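Toy Subscription Boxes: Frequently Asked Questions

Are toy rental boxes cheaper than buying?

Sometimes. Paltero charges by the month, and over a year our bill came to $586 with shipping and the one damage fee we didn't manage to argue down. You can buy a lot of secondhand blocks for that. If you already shop at yard sales, I doubt you'll save a cent.

Do the "stage-based" boxes help my child learn faster?

I haven't seen anything that convinces me. Fleludance prints a skill on every card ("cause and effect," "early sorting"), but a kid with a pot and a spoon is covering the same ground.

How many toys come in a box?

Paltero sends 7, Hinrichs sends 4. Read the fine print, as Hinrichs used to count the storage bag as a toy.

Are returned toys cleaned?

All of them say so. When I asked Hinrichs in February what they clean with, I got a link to the page I'd just read. Wipe everything down yourself.

What happens if we lose a piece?

You pay, and usually more than the piece is worth. Take photos the day the box arrives.

Is rotating toys at home just as good?

For most families, I think so. Put most of the toys in a closet, leave out one bin and a car or two, and swap when the whining starts.

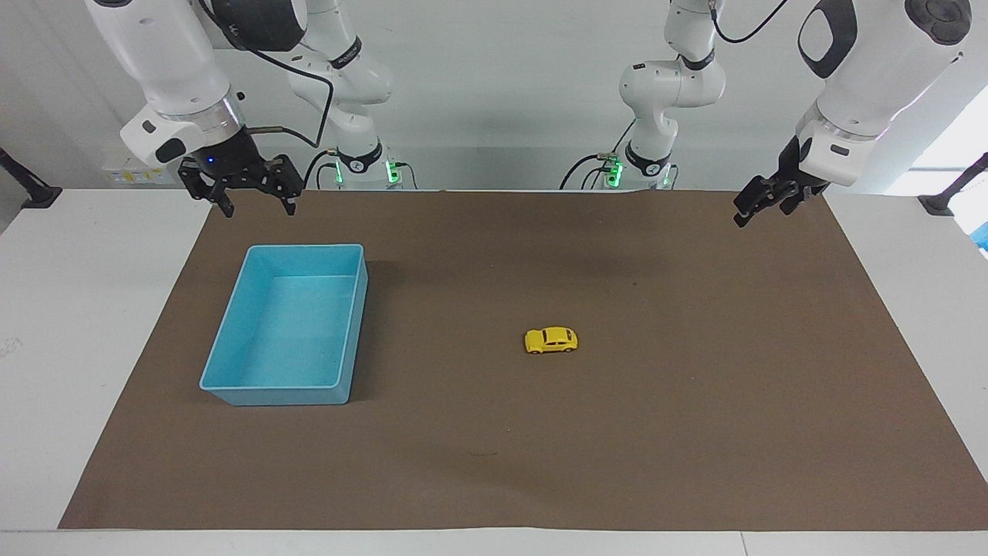 Nhyira Opoku wrote in to say I'm too hard on the rental companies: in a one-bedroom apartment there's no closet to rotate from, and sending the bulky stuff back is what she's paying for. Fair point. I'd still cancel before the second year.

Can I pause my plan?

With Paltero, yes, from the account page. With Fleludance you have to call.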